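At Nudwood, a household robot has to pass 64 simulated rooms before it touches a real drawer. The rule came in with version 3 of the shop's test standard, and it slowed everything down.

Each room is checked bare first. Testers log walls, corners and furniture edges, then add objects — never the other way around.
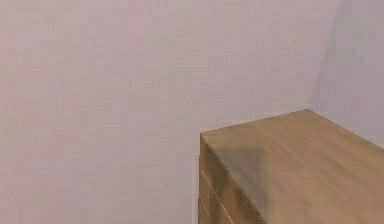

A simulated room corner with a wooden dresser, its top clear.

Dromel, which writes the rooms, wants the bare check cut to 5 minutes. Nudwood has refused. The next draft is due in July.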